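Itwood takeover of Gostby Air: will the slots survive?

Forum: Airlines and Business > Mergers and Deals

matvii_p
Posted March 29, 2022

Good evening to all. I follow the sale of Gostby Air since December and I would like to hear other opinions, because the newspapers here write very little.

As I understand it, there are now two bidders. Itwood Holdings has offered 88 million for the whole company, with the debt. Fairclough Regional has offered less money, but it promises to keep the base and all 14 aircraft. The creditors must choose one of them, and after this the court must agree.

My question is simple. Why would a holding company without any airline experience pay more than a real airline? I worked many years in ticketing and I have seen two such purchases. In both cases the buyer wanted the airport slots, and the planes were returned to the lessor before the next summer.

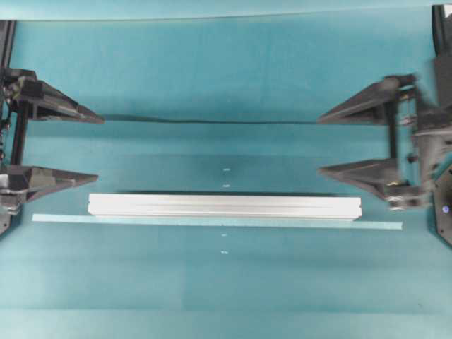 I don't say that Itwood will do the same. But in their offer I can't find one sentence about the routes to the islands, and these routes lose money every winter. Fairclough at least names them, one after the other, with the number of flights per week.

Matvii Polishchuk

kdunbar
Think you're being hard on Itwood. Creditors aren't a charity, they're owed money and 88 is the better number. If Fairclough wants it they can raise their bid.

vlasta.pesek
I agree with Matvii on the slots, but not on the conclusion. Without the slots Gostby has almost no value, so of course every buyer looks at them first. Fairclough too. They already fly from the same airport in the morning and they need the evening times.

Also please read the Fairclough letter again. It says they "intend to maintain" the fleet. To intend is not a promise.

matvii_p
Vlastimil, you are right about the word, I wrote "promises" too quickly. I correct myself: they intend. Still it is more than what we have from the other side.

Kenna, I understand that the creditors want their money. But part of the Itwood payment comes only after two years, and only if certain targets are met. The cash on the first day is smaller than the title of the press release.

kdunbar
Where did you get the bit about targets? I didn't see it.

matvii_p
In the annex, in the table after the list of leases. The print is very small.

kdunbar
OK, found it. Fair enough, that does change the math. I'd still take it over Fairclough, but by less than I thought this morning.

hcarre
Has somebody information about the loyalty points? I have some 3000 with the Fulteta card and the hotline tells me only to wait.

k_henao
Hugo, the Fulteta program is a separate company, so it is not in the sale. Whoever wins has to sign a new contract with them or let it end. I would use the points now if there is a flight you want. My husband and I did it last week for a trip to his parents.

vlasta.pesek
I would not hurry so much. If Fairclough wins, they have their own program and usually the points are moved over.

k_henao
Usually, yes. At what rate?

vlasta.pesek
This I can't tell you.

hcarre
Thank you both. I will look at what is free in May.

matvii_p
When the creditors have voted I will write the result in this same thread, so please don't open a new one.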